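Hand-Held Gripper Builds: Workshop and Kitchen Tips

The following guidance applies to members assembling a Trilavton hand-held gripper at home or at the Prendholm shared workshop. It was prepared by Gwenllian Griffiths and replaces the notes issued in December.

Before assembly
Lay out all 36 fasteners on a light-coloured tray and check them against the parts list. Printed arms should be deburred with a fine file before any pin is fitted. Members printing their own arms are asked to use the Flanero profile without changes to infill.

Fitting the pivots
Press each pin in by hand, then seat it with the arbor press. Hammers are not to be used on printed parts. A joint that binds should be reamed lightly and tried again – grease will not correct a tight hole. Apply a single drop of light oil once the arm swings freely under its own weight.

Finger pads
Clean the finger faces with isopropyl alcohol and allow them to dry fully. Pads are to be trimmed square and pressed down from the centre outward. The adhesive reaches full strength overnight. Pads used near food should be removed and replaced when they no longer wipe clean.

Cables
Leave enough slack for the wrist to turn in both directions. Secure the cable to the body of the tool and keep it clear of the joints. Units wired to the Pálfi board should be switched off at the wall before any connector is moved.

Service intervals
Pivots should be inspected after 1090 closing cycles and pads replaced after up to 2000. Record the reading from the counter in the workshop log, together with the colour of the pad material.

Trial grips at home
Trials on small household items are best begun once the fingers close evenly along their full length. Cover the table with a cloth and bring the fingers in slowly from both sides. A curled piece of orange peel held upright between the blue pads makes a useful early test, as it presents smooth skin on one side and soft pith on the other. Keep a basket beside the table for wrappers and other discards, and wipe the pads down before the tool is returned to its case.

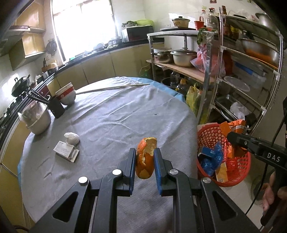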